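缝的账目

一块地砖铺得正不正，多半在第一块砖落地之前就定了。克洛克霍尔姆（Clokholm）旧市场大厅的地面翻修，把这件事重新摆到了图纸上。

文／Leokadia Brzozowska

砖缝在工程文件里的地位一向不高。材料清单上有砖，有粘结剂，有找平层，填缝剂列在末尾，按袋计价，往往和塑料定位件、清洁剂归在同一栏。多数图纸只给出砖的名义尺寸和一个箭头，箭头表示起铺方向，缝宽写在附注里，有时附注也没有，由现场自定。

克洛克霍尔姆旧市场大厅的地面有843平方米，原先是浇筑的水磨石，分三次铺成，三次的骨料配比不同，接茬处开裂，几十年里补过许多遍。翻修方案改为铺瓷质砖，模数375毫米，也就是从一条缝的中线到下一条缝的中线为375毫米，其中缝占3毫米，砖的制作尺寸为372毫米。设计说明用了整整一页来交代这三个数字之间的关系，理由是过去同类项目里，供货方、设计方和铺贴班组对“375”各有各的理解。

供货方习惯报名义尺寸，名义尺寸可以含缝，也可以不含。设计方画网格，网格线没有宽度。铺贴班组手里拿的是砖，量出来多少就是多少。差3毫米，在一间浴室里看不出来，墙边切砖时就消化掉了。大厅里累积起来，每隔一百二十五块砖便错出一整格。

从柱子开始

大厅内有两排铸铁柱，柱距是建造时按旧制单位定的，换算成毫米带着零头，而且各跨不完全相等。测量由Eduard Pešek负责，他的图上没有一个整数柱距。他在报告里把每根柱子的中心坐标列成表，表后附一句说明：表内数值不作平均，也不建议平均。

这句说明针对的是一种常见做法。地面分格若要与柱对齐，设计者通常先取柱距平均值，再除以砖的模数，凑出一个近似整数，剩余部分摊进缝里。跨数少时可行。跨数一多，真实柱位围绕平均位置摆动，砖缝从某根柱子的正中穿过，到下一根就偏到柱脚边上，再下一根又偏到另一侧。人眼对绝对尺寸不敏感，对这类来回摆动却很敏感，尤其是柱础为方形、边线与砖缝平行的时候。

最后的方案放弃了对齐。每根柱子四周留出一圈窄石条，石条外缘按砖的网格走，内缘按柱础走，两者之差由石条宽度吸收。石条逐根量、逐根切。这样一来，大面积的砖格只需服从一条规则，不必在柱子之间反复妥协，而所有不整齐都集中到石条上。石条颜色深于砖，宽度有变化时不显眼。

同样的办法在旧建筑修缮里不算新。早年的镶木地板在墙边设一圈边框，作用相同：房间不方，边框的木条就有宽有窄，框内的图案仍然是方的。织毯的边、棋盘的边、书页的天头地脚，都承担过类似的工作。做网格的人需要一个地方存放误差。

29毫米的问题

大厅短边方向净宽除以375毫米，余29毫米。

若从一侧墙根起铺整砖，到另一侧墙根就要补一条29毫米的窄条，扣掉缝宽，砖条实宽26毫米。瓷质砖切到这个宽度，断裂率很高，切口边缘也难保持平直；即便切成，粘结面积过小，受轮压时容易翘起。铺贴规程一般要求边砖不小于半块，做不到时不小于三分之一块，各地写法略有出入，意思一致。

处理办法是减去一整块，把375与29相加得404，再除以二，两侧各铺202毫米。202毫米扣掉缝宽后仍大于半块，两边对称，中线恰好落在一条砖缝上或一块砖的中心，视总块数的奇偶而定。这是铺砖学徒第一年就要学的算法，纸上一行就能写完。

难处在于墙不直。Pešek的测量显示，大厅北墙中段向内鼓，南墙东端向外让。两侧的202毫米只在一个断面上成立，往前走几步就变成别的数。图纸因此给出的是一条控制线，从主入口门槛中点引到对面后门门槛中点，不平行于任何一面墙。所有尺寸都从这条线往两边量，墙边的切砖随墙走，宽度从入口到后门缓慢变化。 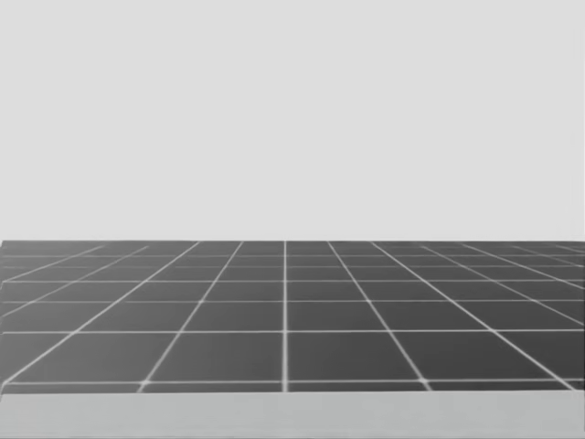

控制线选在两扇门之间，考虑的是行走路线。进门的人沿中轴走，视线顺着砖缝向前，纵向的缝汇向远处，稍有弯折就会被看出来。横向的缝在近处疏、远处密，压缩得很快，几格之外便难以分辨间距是否相等。所以同样的误差，放在横缝里比放在纵缝里安全。方案对纵缝的直线度要求因此严于横缝，两者写成了两条不同的验收指标，这在同类文件里不多见。

负责铺贴的是Hájek公司，现场由Ludmila Kováčik主管。她要求班组在正式铺贴前干铺两条十字交叉的砖带，纵带沿控制线，横带在两排柱子的中间位置。干铺用了几个工作日，期间没有一块砖上胶。业主代表对进度提出过疑问，Kováčik的答复写在会议记录里：“十字带拆掉以后什么也不剩，但它决定了其余每一块的位置。现在挪一块砖用手，下个月挪要用锤。”

砖有多方

网格成立的前提是格子相同。烧成的砖从来不完全相同。

瓷质砖压坯后入窑，收缩率与坯料含水、压制压力、窑内位置都有关系。同一批次里，窑边的砖和窑心的砖出来不一样大。生产线末端按实测尺寸分档，每档给一个代号，印在包装侧面。订货时若不指明，一份订单可能混进两三个档。档与档之间的差别小于一毫米，肉眼不可辨，铺到地上就由缝来承担：大砖两侧的缝窄一点，小砖两侧的缝宽一点。

缝宽的下限由此而来。理论上缝越窄，地面越像一整块；实际上缝宽至少要覆盖砖的尺寸公差，还要留出热胀和基层变形的余地。磨边砖的公差小，缝可以收窄。不磨边的砖硬铺窄缝，结果是四角相交处对不上，十字缝变成错开的两个丁字。这种错位比宽缝难看得多，也无法补救。

材料检验由Prasetyo Nair承担。他从到货中抽样，逐块量四边和两条对角线，再把砖平放在校准过的石台上，用塞尺量翘曲。四边量的是尺寸，对角线量的是方度，两条对角线不等，砖就是菱形。菱形度很小的砖单独看是方的，连铺之后每一行都向同一侧偏转，如果班组按边对边的方式推进，整片网格会慢慢扭成扇形。

翘曲的影响在于光。大厅两侧高窗，上午和傍晚光线入射角低，砖面四角若略高于中心，缝边就会出现一条窄影。影子的宽度可以超过缝本身，3毫米的缝看上去有两倍宽，而且只在一天里的某些时段如此。验收时间的选择因而有争议。Nair主张把验收放在上午八点，低角度光最苛刻；合同里写的是“正常使用照明条件下”，这句话双方各有解释。最后折中，先在人工照明下验收，再在上午八点复看一遍，复看所见记录在案，不作为拒收依据。

他退回了一个托盘的砖，原因是分档代号与包装单不符。供货方Gadis补发了一批，代号一致，色号却差了一级。色号不同的砖没有退，集中铺在柜台和固定货架下面。

基层

砖面的平整度取决于砖下面的东西。旧水磨石凿除后，露出的基层比预期的差，东段有空鼓，西段有一道旧沟槽，沟槽里埋着废弃的排水管。图纸上没有这根管子。

空鼓用敲击法找。拿一根细钢棒沿网格逐格敲，实处声音短，空处声音闷而长。敲过的格子画记号，再把记号誊到平面图上，就得到一张空鼓分布图。Kováčik的班组敲击时用的网格恰好也是375毫米，这样每一块有问题的基层都能对应到将来的某一块砖。施工记录按行号和列号编排，行用字母，列用数字，字母用完以后双写。几年后某块砖开裂，翻出记录，可以知道它下面当初修补过没有，用的是哪一种砂浆。

找平层分两次浇。第一次填低处，第二次通铺。自流平砂浆凝固时表面张力会在边缘形成一道微微上翘的棱，墙根和柱脚周围都有，必须打磨掉。打磨产生的粉尘要吸净，再上底涂。底涂没干透就铺砖，粘结层会在界面上脱开，脱开的时间通常是第一个冬天，采暖启动之后。

伸缩缝的位置在这一阶段确定。规程按面积和长宽比限定分区，分区之间必须断开，断缝从砖面一直通到基层。断缝的宽度大于普通砖缝，填的是弹性材料，颜色与水泥基填缝剂总有差别，新的时候差得少，用久了差得多。设计者一般希望断缝少一些，结构工程师希望多一些。大厅的断缝沿柱列走，落在石条的外缘上，两排柱子把地面分成三条，横向再按跨断开。断缝与石条并在一处，多出来的一条深色线被石条吃掉了。

这个位置是Pešek提出的，原因与外观无关。柱列下面有连续的条形基础，地面在基础上和在回填土上的沉降不同，裂缝本来就会出现在那里。

格子的来历

用方格控制地面，历史比瓷砖久得多。研究者Emília Krajčí整理过一批十八、十九世纪的铺地合同，她的兴趣在计量方式。早期合同按块计价，砖或石板的边长写明，铺多少块付多少钱，切砖另算。这种计价鼓励铺贴者多用整块、少用切块，结果常把最难看的窄条留在房间最里侧，家具背后。后来改为按面积计价，切砖的成本由铺贴者承担，起铺点就成了需要双方签字的事项。合同里开始出现简单的草图，一个长方形，里面画几条十字线，标明从哪里开始。

她认为这些草图是室内排砖图的前身。有的草图把全部格子都画出来，有的只画四角和中心。画全的多半出自建筑师，画四角的多半出自工匠。工匠知道中间不会出问题。

透视画法中的方格地面走的是另一条线索。画家先在画面上定出地面网格，再把人和物按格子摆进去，格子越远越窄，物体跟着缩小。网格在完成的画里可以保留成铺地的样子，也可以盖掉。今天做室内效果图的软件延续了这个习惯，打开一个空白文件，先看到的往往是一块深色或浅色的平面，上面铺着细线方格，没有材质，没有厚度，一直延伸到背景处。使用者在这块平面上摆墙、摆台、摆灯，摆完以后再把方格换成真正的地面材料。

替换的这一步常出差错。软件里的方格线宽为零，或者只有一个像素，无论远近粗细都差不多。真实的砖缝有宽度、有深度、有颜色，近处清楚，远处糊成一片。效果图里看着疏朗的地面，铺出来往往比预想的密。Krajčí在一篇短文里建议，提交给业主的效果图应当至少有一张把缝宽按实际比例画出，并且取站立者的视点，不取半空。

大厅项目照做了。站立视点的那张图上，纵缝汇聚，横缝在两排柱子之间就已连成灰色的一片。业主看过以后要求把填缝剂的颜色往砖的方向调，从深灰改为中灰。改色没有增加费用，但试样重新做了一轮。

试样

试样在一张台面上做，台面浅灰、哑光，颜色接近选定的砖。填缝剂干后颜色变浅，湿样不能作准，每一块试样都要放足时间再比对。比对的规则写得很细：同一光源，同一高度，试样之间留出间隔，旁边不放反光的金属物。

色样之外还要比对台面与地面的明度差。大厅的柜台沿墙布置，台面与地面同时进入视线，两者若过于接近，柜台边缘会变得难以辨认，对视力较弱的人不利。无障碍规范对明度对比有最低要求，计算方法用反射率，不用色号。浅台面配深地面最容易达标，代价是深地面显灰、显水渍、显鞋印。
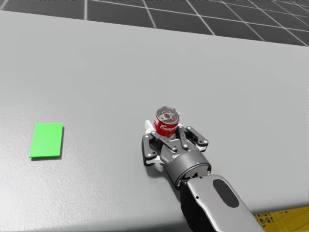 浅灰台面与深炭灰网格地面，台面左侧为一块亮绿色矩形垫。渲染图。

大厅的选择居中，地面取中灰，台面取浅灰，对比值高出下限不多。柜台踢脚处另加一道深色收边，收边宽度与柱脚石条的最小宽度一致。收边的标高比砖面略高，防止拖地的水渗进柜体底部，接缝打弹性胶，不用水泥基填缝剂。胶的使用年限短于砖，维护手册规定了更换周期，并注明更换时不得用刀片沿砖边直切，刀片会崩掉砖角的釉面。

填缝

铺贴结束到填缝之间要等粘结剂固化，等候时间依砖的吸水率而定。瓷质砖几乎不吸水，水分只能从缝里散出，所以缝要敞着。敞着的缝容易落进灰尘、木屑和钉子。Kováčik把大厅分成若干段，铺完一段就围起来，填缝之前用吸尘器逐条吸，再用窄刷刷一遍。

填缝剂的配水量对颜色影响很大。水多则干后发白，水少则深浅不匀，收缝时用的海绵含水过多，也会把表面的颜料带走。同一片地面若由两个人拌料，往往能看出分界。班组只安排一个人拌，每桶按重量加水，搅拌时间用计时器控制，静置后再搅一次，拌好的料超过可用时间就倒掉。倒掉的料比预算多，这一项后来在结算时单列。

填缝的方向与砖缝成斜角。胶板顺着缝推，板边会陷进缝里把料带出来；斜着推，板边始终搭在两块砖上。收光也斜着走，海绵每擦一次翻一面，两面用完就洗。洗海绵的水桶要两只，一只粗洗一只清洗。这些规矩没有一条是新的，印在填缝剂包装袋背面，字很小。

缝的截面形状有平缝和凹缝之分。平缝与砖面齐，好清洁，砖边受冲击时容易缺口；凹缝略低，砖边有倒角时看起来更整齐，但积灰。市场大厅每天冲洗，选了平缝，填缝剂略低于倒角上沿。略低多少，验收文件没有给数，给的是一块样板，铺在入口左侧，双方签字以后不再改动，作为实物标准保留到竣工。

Jikden的先例

设计方起草说明时参考过Jikden一处车站候车厅的资料。那里的地面铺得早，砖的规格更大，控制线取的是站台边缘。站台边缘是直的，候车厅的墙也大体平行于站台，问题出在两者之间的坡道。坡道面与水平面相交成一条斜线，砖缝过了这条线，平面投影仍然连续，沿坡面量出来的砖长却比水平投影长。班组在坡道上继续用整砖，几行之后，坡道两侧的横缝与平地上的横缝错开，错位最大处接近半块。

补救办法是在坡道与平地之间加一道金属条，把两片网格隔断，各走各的。金属条后来成了导盲带的一部分。看过现场的人大多以为那是原来的设计。

克洛克霍尔姆的大厅没有坡道，但后门一侧有排水坡，坡度朝向沿墙的线形地漏。单向坡的砖可以保持平整，横缝平行于地漏，纵缝顺坡而下。若用点式地漏，地面要向一点倾斜，形成四片三角形坡面，砖必须沿对角线切开，网格在这里中断。线形地漏的造价高于点式，清理也费事，省下的是切砖工时和一组难看的斜缝。排水坡的起坡线与一条横缝重合，起坡处的缝填弹性材料。

用了一冬以后

大厅重新开放后，摊位的布置很快脱离了图纸。图纸上摊位与柱列平行，通道宽度按砖数定，整块整块地数。摊主们按照电源插座和冷柜门的开启方向摆放，角度不一，有几处干脆斜着。

网格倒是派上了别的用场。管理方收摊位费按面积计，从前用卷尺量，边界时有争执，现在改为数格子，一格375毫米见方，压线的按占用计。规则贴在办公室门口。Krajčí听说以后，在她的合同资料里加了一条注，归在“按块计价”名下。

一月里做过一次检查，采暖运行期间，敲击加目视。东段原空鼓区有两块砖声音发闷，表面无裂，行列号记入台账，下次再敲。沿柱列的弹性缝有一处与石条脱开，长度不到一块砖，已重新打胶。北侧高窗下上午能看到缝边的影子，与验收时的记录相符。

水泥基填缝剂的颜色在通道中间变深，在摊位下面保持原样，俯看时能辨出人走的路线，从入口沿中轴到第三跨，然后往南偏，绕过冷柜，再回到中轴。维护手册建议每年用中性清洁剂机洗一次，机洗方向与纵缝成斜角。第一次机洗还没有安排。

剩余的砖存放在地下室，按分档代号和色号分开码放，每垛附一张纸，写明可用于哪几行哪几列。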